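Three weeks with the Drolley two-arm kit

23 Jun 2018

I said in June I would write something up once the Drolley kit had been on my bench long enough to judge. It is a software and support package from Murketard for people who already have a pair of arms and want them working together on small jobs. You pay 1,353 for the full version or 1,000 without phone support. I took the full one.

Setup was slow. The manual skips the part where you tell the software how far apart the arms are, and I lost an evening to it. Irja Hyvönen at Murketard sent me a corrected page the next morning.

For a test I picked putting pens in a case. The parts are light, they roll, and the case is shallow, so small errors show up fast. 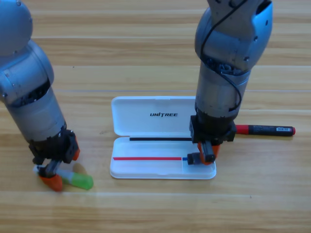 Green-capped marker in the left gripper, right gripper over the corner of the open case.

I ran the job roughly 200 times over the three weeks. Most misses came from the left arm picking up a marker too close to one end, so it swung when lifted. Slowing the lift helped more than any of the grip settings did. The right arm gave me less trouble, though I had to raise its start height by 3 mm after it kept bumping the case.

The log viewer is poor. It lists every move but you can't search it, and Santeri Jääskeläinen, who has the same kit, exports everything to a spreadsheet. I do that now too.

I'm keeping it. I would get the cheaper version if I were buying again, as I only called them once. Next job is sorting screws, when the trays from Ruotsalainen get here.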